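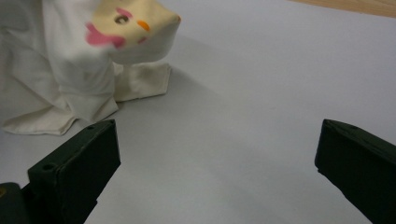
January 9, 2004

I promised to write about our club and the question of new members, and then came the holidays and I wrote nothing. So now I try to do it in one piece.

Our rifle club in Jondport has 52 members on paper. On a normal practice evening you will meet 13 of them, and they are nearly always the same ones. I joined in October two years ago, when I had lived in this country only a short time, and I am still called the new one. It is said kindly, but it should make us think. If the new one has been there for more than two years, then the door is not opening very often.

At the last general meeting it was proposed to raise the yearly fee by 25 pounds to pay for the roof. I voted for it, with no great joy. The roof must be repaired, this is clear to everybody who has stood under it in the rain. But a higher fee paid by fewer people each year will only carry us for so long, and I said this in the meeting. The answer was that young people are not interested in target shooting any more. I do not believe it. I think they do not know that we exist.

Let me explain how I found the club myself. I was working then at Sernel, in the packing hall, and there was a paper on the wall by the drinks machine. It was already yellow and the telephone number on it was wrong by one digit. I rang a very patient lady three times before I understood that she had nothing to do with shooting. Finally I walked along the canal until I heard the range. The paper is still there, a former colleague tells me, with the same number.

In my old country the clubs did it differently. Each autumn there was an open day with air rifles only, for families, and there was soup. You paid a small amount for ten shots, somebody stood next to you the whole time, and you took your target home. My mother kept mine in a kitchen drawer for years, although it had only two holes in it. From one such day our club received up to 24 requests for membership. Many of them stopped after the winter, of course. The ones who stayed are running that club today.

I have proposed the same for us, in spring. We own four air rifles which are hardly used, and the short range is warm enough. The Thammasiri restaurant on the corner has already agreed to bring food at a good price, so there would be noodles in place of soup. Flutex, who print the shirts for our team, would make a small banner if we order before the end of February. It remains to find enough qualified people to stand at the firing points – for children I would want one adult for each lane, and not one for two lanes as somebody suggested.

There was also the worry that visitors come once, shoot ten times and never return. Probably most of them will do exactly this. I can live with it. They will have seen how strict we are about safety, and they will talk about it at home, and this is worth something for a club which many neighbours know only by the noise.

The decision comes at the next meeting. Until then I will at least go and correct the telephone number at Sernel, if they let me in.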